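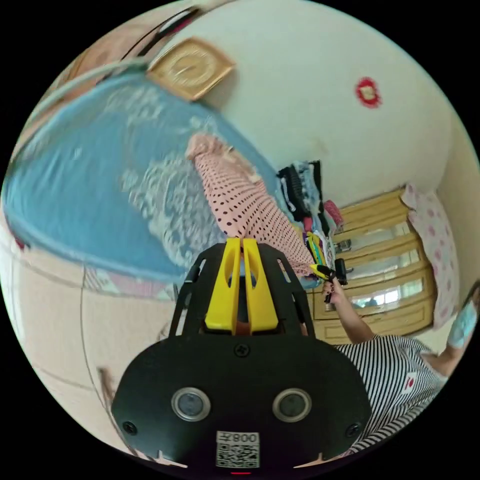
How many demonstrations does Ledstead want per chore? We ask for 100 from each home and are delighted by 85. Bedrooms count: a rolled polka-dot blanket on a bed is excellent material, and yours needn't match the sheet.

Do I have to tidy first?
Please don't. The model has seen enough perfect rooms.

I fumbled one. Delete it?
Keep it, flag it, and carry on. Damir Mladenović has flagged 15 of his own.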